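Fevo Household Phrases

A small text collection of short spoken-style requests and remarks from everyday home life, in English, with plain paraphrases. Put together for people who work on spelling, paraphrase and simple search. Maintained by Dinesh Rajput.

Contents
Summary
What is in the files
Fields
How the phrases were written
Cleaning
Splits
Known problems
Changes
License and contact

Summary

The collection holds 1541 phrases. Each one is a single sentence or part of a sentence that a person might say at home: asking where something is, telling someone dinner is late, reminding a child about shoes. Every phrase has one paraphrase with the same meaning in different words. There is no audio.

The name Fevo covers the whole set. The three parts inside it are called Erkari, Tanui and Hinov. The names don't mean anything. They were picked so that file names would be short and would not clash with other folders on the same drive.

Erkari covers meals and the table: setting places, passing things, clearing up, leftovers.
Tanui covers rooms, furniture, laundry and cleaning.
Hinov covers coming and going: keys, coats, rides, phone calls, who will be back when.
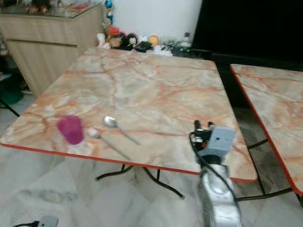
What is in the files

There is one tab-separated file per part, encoded as UTF-8, with Unix line endings. The first line of each file is a header. Open them with any spreadsheet program, but turn off automatic conversion first or a phrase like "half 8" may be changed into something else.

erkari.tsv
tanui.tsv
hinov.tsv
notes.txt
splits.txt

notes.txt holds comments on individual phrases, mostly regional wording. It is not complete.

Fields

id: part name, a hyphen and a number. Numbers are not reused when a phrase is removed, so there are gaps.
phrase: the original wording.
paraphrase: the second wording.
form: one of ask, tell, remind, other.
region: filled in only when the writer said the wording was local. Usually blank.
checked: y or n.

Sample lines, with the form field last:

Is there a clean spoon anywhere? / Do we have any spoons that are washed? / ask
Put the cups where she can't reach them. / Keep the cups out of her reach. / tell
You left the hall light on again. / The hall light is still on because of you. / tell
Don't forget your brother gets out early Saturday. / Remember, your brother finishes early on Saturday. / remind

How the phrases were written

Writers were given a short prompt such as "someone is late for supper" and asked to put down what they would say themselves. They were told not to fix their grammar. A different writer then wrote the paraphrase without seeing the prompt. When the second writer could not tell what the phrase meant, it was dropped.

Each writer did up to 8 prompts in one sitting. Longer sittings were tried at the start and the phrases got very alike toward the end.

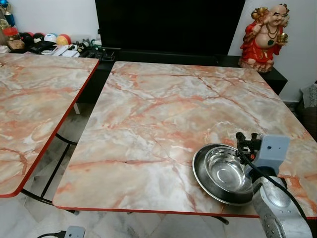

CLEANING

Names of people were replaced with common first names or with "he," "she" or "they." Street names, phone numbers and store names were taken out. Swear words were kept if mild. Exact duplicates were removed, ignoring case and final punctuation. Near duplicates were left in, so expect several versions of "where are my keys."

Contractions are kept as typed. Curly quotes were changed to straight ones. Spelling mistakes were corrected in the paraphrase but not in the phrase, which gives a few odd pairs.

Splits

splits.txt lists ids for a training set of 1000 phrases. All remaining ids are for testing. The split was made by writer, so no one writer's phrases appear on both sides. Paraphrase writers do overlap. If that matters for your work, make your own split and say so when you report results.

Known problems

Erkari is larger than the other two parts and has most of the "ask" forms. A model trained on the whole set will lean toward questions about food and dishes.

The line between tell and remind is not firm. We had 2 people label every phrase and took the first person's label when they disagreed. The second set of labels was not kept.
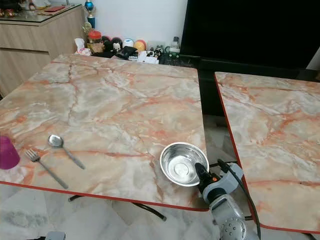 The other label is a mixed bag. It includes complaints, jokes, thanks and half sentences. Leave it out if you need clean classes.

Some paraphrases are stiffer than anything a person would say out loud. Hinov has the most of these. They were marked n in the checked field and still need rewriting.

Changes

June: removed phrases with leftover street names from Tanui. Fixed a header in hinov.tsv that had two tabs between form and region. Ids did not change.

Earlier: first shared copy, Erkari and Tanui only. Hinov added after that.

License and contact

Free to use and change for any purpose if you keep this file with the data. Send corrections to Dinesh Rajput with the id and the new wording. Please don't send whole edited files, as they are hard to compare against the current copy.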